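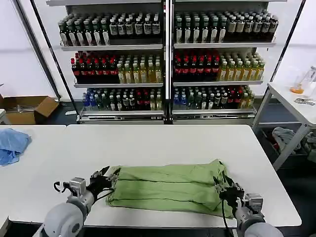 ## Re-sealing a window frame with Edetti filler

I've done eight of these now on our old place, so I'm fairly settled in my ways.

1. Rake out the old sealant with a scraper. Mine is a Lüthi, but any stiff blade will do.
2. Brush the gap clean, then wipe it with a damp cloth and let it dry.
3. Push foam cord into anything deeper than your fingertip.
4. Cut the nozzle at a slant and run one steady bead from top to bottom (don't stop halfway, I always regret it!).
5. Smooth it with a wet finger within two minutes.

**Note:** One tube did roughly 1000 cm for me — wide gaps eat it up much faster.

**Caution:** Leave the drip holes under the sill open. I blocked mine once and had a puddle indoors by March.

Painting is in the next section.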